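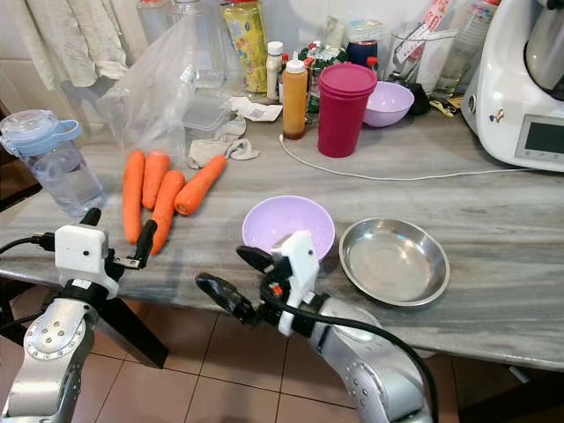
Prep bowl in lavender, with the shallow stainless dish on the right. Carrots not included.

Gresex prep bowl, lavender
Sold single or as a set of 2

Last updated: June

Plain plastic bowl for the counter. Peelings, chopped veg, rinsed beans, a handful of salad, whatever is in the way. Light enough to move with one hand while the other one has a knife in it. No lid, no spout, no suction base. We get asked about the lid a lot - there isn't one, a small plate does the job.

Holds up to 40 ounces filled right to the rim. Nobody fills it to the rim. Four or five carrots cut into coins fit fine, whole ones stick out over the side.

Top rack of the dishwasher. Bottom rack and it may warp a bit, and we don't replace warped ones. Not for the microwave, not for the oven, don't set it on a burner that was just on. Fine in the fridge. Fine in the freezer too but let it sit a few minutes before you twist it or bang it on the counter.

Carrot and beet juice will stain if left overnight. Turmeric worse. Baking soda paste, 20 minutes, rinse, do it again if you need to. Usually gets most of it. Don't use the green side of the sponge, it scratches the inside and then the stains get in the scratches and you wont get them out.

Colors: lavender in stock. White back on Tuesday. The green is discontinued, please stop emailing about the green, we miss it too.

Stacking: they nest. If two stick together wet, run warm water over the outside one and pull straight up.

The steel dish

Separate item, Zultora shallow dish, stainless, wide rim. Goes well next to the bowl - whole veg in the dish, cut pieces in the bowl, or the other way round. Polished inside so it shows water spots. Wipe it dry if that bugs you. Dishwasher ok any rack. Don't leave salty water standing in it. Too shallow for soup, good for breading, dredging, or just holding the things you haven't peeled yet.

Bundle is one bowl plus one dish, item 107. Cheaper than buying the two separately. Bundle bowl is lavender only for now, white can't be swapped in, the boxes come to us already packed.

The cup, the sauce bottle and the rest of what's on the counter are not ours and not for sale here. For squeeze bottles try the Rajput page, we carry a few sizes.

Shipping and pickup

Ships from Stamton. Orders in before noon go out the same day, after that next working day. Pickup at the side door, ring the bell, bring your order number. Side door closes at 5 and we do mean 5.

Returns: unused, in the box, 20 days. Cracked on arrival - send us one photo of the bowl and one of the box and keep both until you hear back. We'll send a new one, no need to mail teh broken one in.

Bulk price starts at 40 bowls, one color per order. Cooking classes and daycares usually go for that. Write to us first so we can check the shelf, the site count is sometimes behind.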